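Public Money, Private Orbits: The Case for Open Mission Records

Opinion – 10/7/24

When the Hikular crew capsule came down last month, the public learned three things: that the parachutes had opened, that the crew was in good health, and that the company considered the flight a success. The landing was carried live. The 6 days that came before it were not, and no full account of them has been released.

This publication has supported commercial spaceflight since its earliest years and continues to do so. Private operators have brought new money and new talent to a field that needed both. Support of that kind should not prevent a plain question from being asked. If a company flies people from a public launch site, under a public license, and is guided home with the help of public tracking stations, what does it owe the public in return?

The present answer is very little. Under the license terms that govern the Daly launch site, an operator must report any event that causes serious injury or the loss of a vehicle. Lesser events are left to the operator's judgment. A cabin fan that stops for an hour, a valve that sticks and then frees itself, a crew member too ill to carry out assigned duties – none of these must be disclosed to anyone outside the company. Yet these are the events from which the next crew has the most to learn.

Aviation faced the same problem and dealt with it. Airlines compete fiercely for passengers, but they share safety reports. Pilots may file an account of a mistake with some protection from punishment, and that account can be read by people at rival firms. The system is imperfect and it took decades to build. It is also one of the main reasons that a commercial flight is now a routine matter.

Operators raise two objections. The first is cost. Hikular has said that a full flight record would run to 2920 pages and would take staff away from more useful work. The figure may well be correct, but most of those pages already exist. Engineers write them during and after every flight. The request is that they be shared, with passenger medical details removed, within 100 days of landing.

The second objection is the protection of trade secrets, and it deserves a more careful reply. A firm that has spent years on a heat shield should not be made to hand the design to its competitors. A safety record, however, need not contain a design. It is possible to state that a seal leaked, when it leaked, and how the crew responded, without publishing the formula of the seal. Grikden, which flies cargo only, has released records of this kind since its second mission. It has lost no contracts that we know of as a result.

There is a further point concerning the passengers themselves. People who buy a seat sign a document stating that they understand the risks. Informed consent depends on information. A buyer who has been shown only a film of the view from the window and a table of past landings is in no position to weigh one vehicle against another.

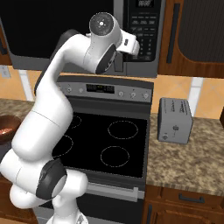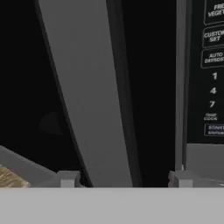 The Vesora agreement, now open for comment, offers a workable start. It would set up a shared archive, to be held by a body independent of any operator, and would require a short report on every crewed flight, whether or not anything went wrong. Companies would have 40 days to contest the wording of an entry before it became public. The draft is modest in its aims, and its penalties for late filing are too light. It should be adopted all the same, and strengthened at its first review.

Regulators will be told that the industry is too young for such rules. The same was said of the licensing terms themselves, which operators now describe as a help to them in dealing with insurers. Habits formed in the early years of an industry tend to stay – a firm that grows used to silence will not give it up easily once it has many flights a year and more to protect.

The comment period opened in September. Readers who hold a view on the matter, including those who disagree with the one set out above, are encouraged to submit it in writing before the period closes.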